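Bamham ward canvass - progress report, June 2022

Well, we're further on than I feared when I last wrote! Your grant has paid for 1,000 leaflets and the hall at Butov Road, and we've knocked on every door in the old half of the ward. 134 people said they'd sign up to vote by post and 38 want a lift to the polling station (a lot more than last time, so I'll need drivers).

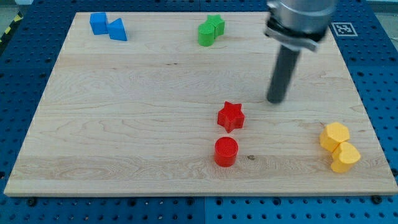
Turnout on the new estate is still my big worry. We've had 22 replies to the survey there, mostly grumbles about buses and the council's plans for the Drultix site, and I'd hoped for far more. I'm going to split the estate into four patches and give each one its own colour on the map, the way the blocks on the board go in four colour pairs, with two canvassers to a colour. The sitting councillor's lot have been round twice already, so we need to get a move on.

Money is fine for now - the printer's bill came in a bit under. I'd like to put what's left towards a candidates' evening at the Kırmızıgül café in August, if you're happy with that. Let me know and I'll book it.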